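Zemville Makers Club — minutes, Mar 19, 2020

I'm typing these up from my own scribbles, so shout if I got something wrong! We started a few minutes late and went straight to the August open day, then the demo.

Open day: we're keeping the hall at Giltelel. Last year brought in around 118 visitors and the line at the door got silly, so we agreed on two sessions this time. Budget is $800, same as before. I said I'd ask about extra tables (still on my list from last month, sorry).

Demo: we want visitors to try the hand-held gripper themselves, so we spent a good while on what they should pick up. Blocks are fine but a bit dull — the little toys got a much better reaction in the room.

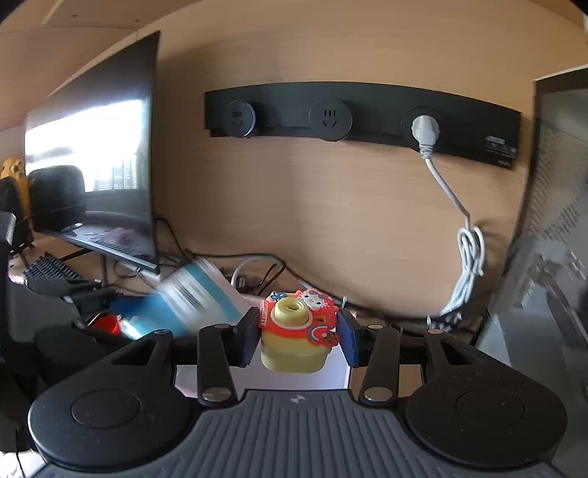

Gripper closed on the yellow and red toy, at the desk.

Someone asked if kids could manage it. I think so, with a grown-up next to them, and we agreed to keep turns short. We also want a sign explaining how this kind of practice helps a robot arm learn to grab things. I'm writing a first draft — please be kind to it.

Flusilness offered to print the flyers. We said yes, 800 copies, and the Yap branch will take a stack for their window.

Next meeting: same room, bring toy ideas.

Recent items
Minutes: February meeting
Open day sign-up sheet
Getting to the Giltelel hall
Flyer draft, second version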